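Bench notebook, Stostton shop, back bay
14 February 2025
Cilier evaluation, entry 4 (Sølve Boström)

Picking this up where I left off in entry 3, which ended rather abruptly when the delivery came and I had to go and sign for things. Apologies to whoever reads these in order. I know Granström wants a yes or no from us on the Cilier package before we get anywhere near June, and I would like the reasoning to be on paper somewhere besides my own head, so I am going to be generous with the ink again.

For anybody joining now: the Cilier is the two-arm tabletop kit with the teaching software and a year of remote support thrown in. We have it on loan. The pitch, as the Grurlow sales people put it to us, is that a small packing shop can get gift trays filled by the arms with no programmer on staff, and that a new item can be taught before lunch. I like the pitch. I have heard it before from other folks, and I liked it then too, so I am trying to be fair and slow about it.

What is on the table

I kept the item set from last time so the runs can be compared: the white serving tray, the red cola-style bottle, the little yellow piece and the red cookie box. I did think about adding a bag of something crinkly and decided against it, mostly out of kindness to myself. Bags get their own entry. The tray sits near the front on the left, and the other things get moved around on the gray top between runs. I am not measuring where they go, I just put them down the way a person in a hurry would, a bit crooked, which is how they would arrive in real life anyway.
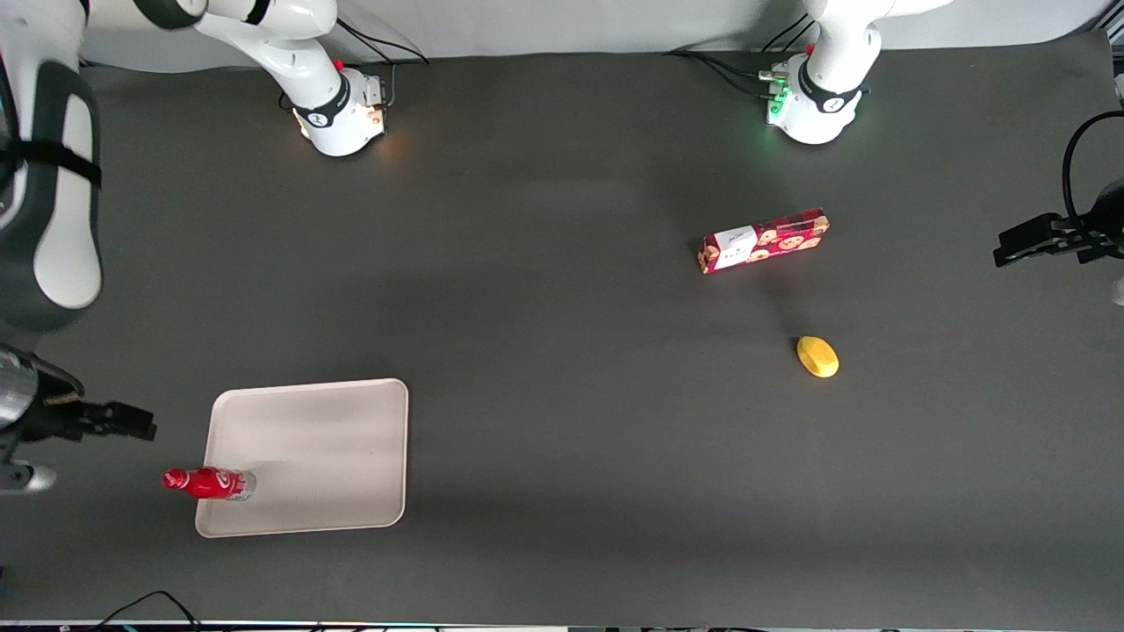

Bottle on the tray

I have gone back and forth on how to score a bottle that lies across the rim with its neck sticking out over the table. The Cilier scoring sheet has one box for "placed" and one for "not placed," and I don't find either of them very satisfying. A customer opening a gift tray would not be pleased with a neck poking over the side, but the body of the bottle is on the tray, and you could argue it's a fine starting point for a nudge. I've made my own column called "halfway" and I'm going to use it without shame. If Granström's people want it folded into one of the other two, fold it into "not placed," please. I'd sooner be strict with a machine we might pay for.

The rim matters more than I expected it to when I bought the tray. It's a low rim and the corners are rounded, and I picked it because it looked like the sort of thing people really put snacks on. The support fellow at Grurlow suggested a flat board for the first week. I said no thank you, our customers do not ship flat boards, and he laughed and was very nice about it. I will say that for them, the support has been lovely. I have called 7 times since the loan began and never once felt hurried off the phone.

Teaching a new item

I sat with the teaching screen for a good long while this morning with my coffee. You name the item, you guide the arm through a pick, you guide it through a place, and you do that over and over until the software says it's content. The manual asks for 23 demonstrations per item. That is a believable number and I don't mind it, but I do want it noted that they are tiring on the wrists, and that my later ones are sloppier than my early ones. I can see it in the playback. If we buy this, two people should share the teaching and swap over between items, and we should write that into the work plan so it doesn't fall on whoever happens to be standing nearest.

The naming matters too. I typed "yellow" for the yellow piece and "box" for the cookie box, and then had to go back and rename both when I remembered that we would have a dozen boxes in a real season. Use long names from the start. "Cookie box, red, flat" is dull to type and saves grief later.

Wrist views

I've been reviewing more from the wrist cameras than from the fixed one lately, and I would recommend the same to anyone helping me with this. From up front everything looks reasonable. From the wrist you can see how little room there is between a finger and the edge of a package, and you start to understand why the approach angle in a demonstration is worth fussing over.

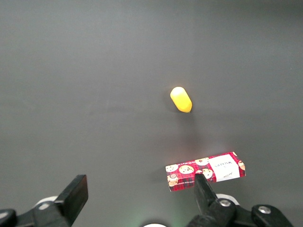
My feeling is that the flat box will be the hard one for us in the long run. A shallow box lying on its broad face doesn't give the fingers much side wall to take hold of, and it's wide besides, so you have to choose which way across you want to grip it, and the arm has to turn to suit. The yellow piece is small and rounded and asks for a careful close, but at least it looks much the same from any side. With the box, a demonstration given at one slant doesn't seem to me to cover another slant, so I've started teaching it at several and labeling each one in the notes field. Cilier's manual has half a page on this and it could use three.

I also want to look at the printing. The lid is busy, with plaid and cookies all over and a white label panel at one end, and I asked support whether the label helps the software tell which way round the box is lying. The answer was a cheerful "probably." I've written back to ask for something firmer. It would be easy enough to test by wrapping a box in plain brown paper, and I've put paper and tape on my list.

Money and odds and ends

The extended support plan comes to 371 a month on the quote. I haven't decided what I think of that. If we call as often in the second year as I have been calling now, it's a bargain, and if we don't, it's a lot of money for a friendly voice. Would somebody who knows our budget better than I do please look at the quote before the next call? It's in the blue folder, behind the loan agreement.

Cable slack still needs a proper look. I'd like a written note from Grurlow on how the runs behind the bases should be dressed, as the drawing in the manual is for the older stand.

Still to do: brown paper test on the cookie box. Second person on demonstrations, ideally somebody left-handed. Retype the item names. Ask for the longer gripper fingers on loan and find out whether changing them means teaching everything over again. Clean copy of my scoring sheet, with the "halfway" column, to Granström.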